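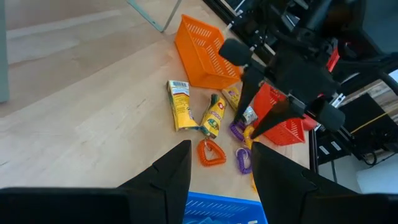

# Wind Limits and Trip Cancellation at a Small Sea Kayak Operator

Shivam Negi, Recreation and Tourism Management, term project

## 1. Background

Takis Paddle Tours runs guided half-day kayak trips out of Omitside harbor. Each trip leaves the public ramp, follows the inner shore to Estley Point, lands for lunch on the shingle beach, and returns by the same route. Groups have at most eight paying guests and two guides, all in double kayaks except the guides, who use singles.

The operator cancels trips on wind. The rule in use when this project began was a single limit: if the forecast for the departure hour was above 14 knots, the trip was called off and guests were offered a refund or another day. The decision was made the evening before, so that guests could be told by text message.

The project looked at whether a single limit applied the evening before is a good rule for this route. Price, marketing and guide training were outside its scope.

## 2. Method

The operator supplied its trip log for one season. The log gives the departure time, the forecast used, the decision, and a short note by the lead guide on conditions met. Entries without a guide note were left out of the comparison.

For each canceled trip, the forecast was compared with the record from the wind gauge on the Pangilinan ferry dock, which stands at the outer end of the harbor. The dock gauge is the nearest one to the route that keeps an hourly record. For each trip that ran, the guide's note was read for any mention of a towed kayak, a shortened route or an early return. These were treated as signs that conditions were near the limit for the group.

Wind direction was sorted into two classes: onshore (from the south and southwest) and offshore (all others). A finer split was tried and dropped, as some classes had too few entries to be useful.

## 3. Results

Of the trips canceled under the rule, 13 had a gauge record under the limit for the whole planned trip. Most of these had been forecast as onshore wind building before noon. In the log it built later, usually after the group would have been back at the ramp.

The reverse case was less common but matters more. On six trips that ran within the limit, the guide noted a tow or a shortened route. All were in offshore wind, and all the problems were noted on the return leg, between the shingle beach and the harbor mouth. This part of the route is open to wind coming down the valley. The dock gauge is partly sheltered from the same wind by the ferry building, and the forecast does not separate the valley from the rest of the bay. 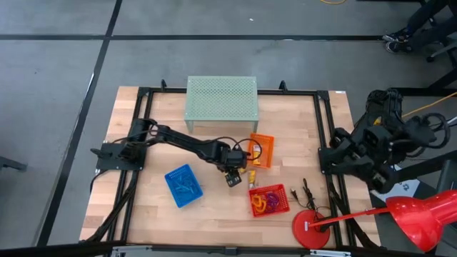

Does offshore wind need a lower limit than onshore wind on this route?

The log supports a lower limit for offshore wind, as it pushes a tired group away from the ramp on the return leg and is stronger there than the forecast shows. The log cannot fix an exact value, and the one proposed in Section 4 is a guide's working figure.

Time of day had a smaller effect. Morning departures had fewer notes of difficulty than afternoon departures, but more beginners were booked in the afternoon, and the two effects could not be separated with the records on hand.

## 4. Proposed rule

The proposal replaces the single limit with two, and moves part of the decision to the morning.

- Onshore wind: keep the present limit. If the evening forecast is over it, send guests a "trip in doubt" message and decide after the morning forecast.
- Offshore wind: use 8 knots as the limit for the full route. Above that, run the short route inside the harbor wall or cancel.
- Lead guide: may cancel at the ramp in any wind. No approval is needed.

The short route already exists and is used for school groups. It has no beach landing, so lunch is eaten back at the ramp. Guests booked for the full route would need to be told of the change before they travel, and the operator would have to decide whether a part refund is due. The booking terms say nothing on this point at present.

A morning decision costs the guests some certainty. Those staying in Omitside are little affected. Those who drive in from farther away may prefer the evening decision, and the message should let them move to another day at that point without a charge.

## 5. Limits of the work

One season of records is a short base. The guide notes were written by several people with different habits: some report every gust and some write "fine" in all conditions. The gauge is at the dock and not on the open part of the route - a handheld meter carried by the lead guide and read at the shingle beach would give better data at low cost.

Swell was not studied. The inner shore is protected from it for most of the season, although the landing at Estley Point is awkward when swell wraps around the rocks. Tide was recorded in the log only as "in" or "out" and could not be used.

## 6. Further work

The operator has agreed to add columns to the log for wind direction and beach wind reading. The Saturday trips would be the best place to start, as the same lead guide takes them every week and the notes would be consistent.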